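Pale tabletop has gone sticky where our arms rest – strip it or live with it?

Posted in Furniture & Floors
Posted by Brynhildur Grímsdóttir

We bought a dining table second-hand from a couple in Duvbridge who were moving overseas. It's a pale timber, very plain, made by Skiltex going by the sticker underneath, and I was told it had been "oiled every so often with something nice". They couldn't remember what the something was. They did remember it smelled of oranges.

For the first few weeks it was a perfectly good table. Then November came along with a run of humid days, and the long side where we sit went tacky. It doesn't leave anything on your hand. It's more that when you lift your forearm off it there's a tiny reluctance, like the seat of a bus. Paper sticks. My son's maths homework now has a faint translucent quality in one corner that his teacher has asked about.

Things I've tried so far:

Warm water with a drop of dish soap, wiped dry straight after. Better until the following afternoon.

White vinegar, half and half with water. The kitchen smelled like a chip shop and the table was exactly as tacky as before.

A product called Sturkar that my sister-in-law swears by. It's a spray polish and it made the thing gorgeous for one evening. I suspect it has also made everything worse, but she comes for dinner a lot, so I've left the bottle on display.

The ends of the table, where hardly anyone sits, are fine. Smooth, dry, lovely colour. It's only the stretch where people eat, lean and sulk. 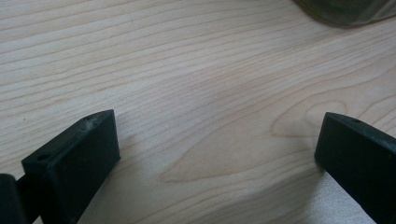 What I'd like to know is whether I can get the gunk off without sanding, and what to put on afterwards that won't turn the whole thing yellow. The colour is the reason we bought it. A floor place quoted me 600 dollars to strip and refinish the top, and the table itself cost 300, so I'd be paying double to own the same table.

Also, is it solid or veneer? I've looked at the edges until my eyes crossed. The bloke in Duvbridge said solid, but he also said the legs came off easily.

tungoilterry

You've got two things going on and the vinegar won't fix either of them.

First is oil that never cured. Somebody has put on a coat, admired it, and gone off to lunch without wiping off the excess. Repeat that every few months for years and you get a skin that softens whenever the weather does. Second is plain old body grease, hand cream and sunscreen, which soften a finish right where forearms go. That's why the ends are fine.

You shouldn't need to sand. Do this instead:

Pick a patch on the underside, or at one of the ends if the underside was never finished. Put some odourless mineral turps on a white cotton rag and rub along the grain. Give it a minute. If the rag comes away yellowish or brown, you're lifting old oil and wax and you can carry on with the top. If nothing comes off and it's still tacky, you may have a varnish or lacquer that's breaking down, and that's a different job, so stop there and post again.

Work in sections no bigger than a tea towel. Change the rag often, more often than feels reasonable. I went through 19 on a sideboard once and my wife still brings up the pillowcases. If it's stubborn, use a grey non-woven pad with the turps, light pressure, always with the grain. No steel wool. The little bits break off, and on some pale timbers they leave black specks you'll be looking at forever.

Windows open, no heater going, no candles. Lay the used rags out flat outside until they're bone dry, particularly any that have had drying oil on them. Oily rags scrunched up in a bin can catch fire by themselves.

Then leave the table alone for a couple of days. It will look dull and a bit hurt. That's normal.

For the new finish, forget linseed and forget anything described as "warming" or "honey". You want a water-based clear, matte or satin, thin coats, light rub between them. It stays close to the colour you have now. Just make sure every trace of the polish is gone first. Spray polishes often have silicone in them and new finish will run away from it in little craters. Hide the bottle next time she visits.

Marg_of_the_shed

Terry's right about the turps, but I wouldn't rush into a water-based clear over something that has had oil in it for years. Mine peeled. I ended up with a hardwax oil in one of the "natural" or "extra white" tints, which have a smidge of white pigment to stop the timber going golden. Put it on so thin you feel ripped off, buff it, then WIPE IT AGAIN. It's been 13 months and we have teenagers.

On solid versus veneer: look at the end of the top, across the short side. On a solid top you'll see end grain there, and the lines on the surface should carry on over the edge. If the end shows long grain running sideways, or there's a thin strip glued on, it's probably veneer. Sometimes the edges are lipped with solid wood to fool people like us, so check underneath too. If it's veneer you can still do everything above. Just keep the sandpaper in the drawer.

Ask for a second quote as well if you do chicken out. Floor people price tables as if they were very small floors up a lot of stairs.

kev0

had the same thing, used baby wipes and a placemat

Brynhildur Grímsdóttir

Thanks all. Did the turps test at one end and then on the sticky side. The end gave me almost nothing and the sticky side turned the rag the colour of weak tea, so I take it that's lunch-going oil. I've done two sections and they already feel like a different table. The rest is waiting until I've found more old sheets.

The end grain is there and the lines carry over, so the bloke may have been telling the truth about that part. The legs do not come off easily.

Marg, was yours the Þrastardóttir oil or the one in the tall tin? The hardware shop only has the first and the lid is already stuck on the tester.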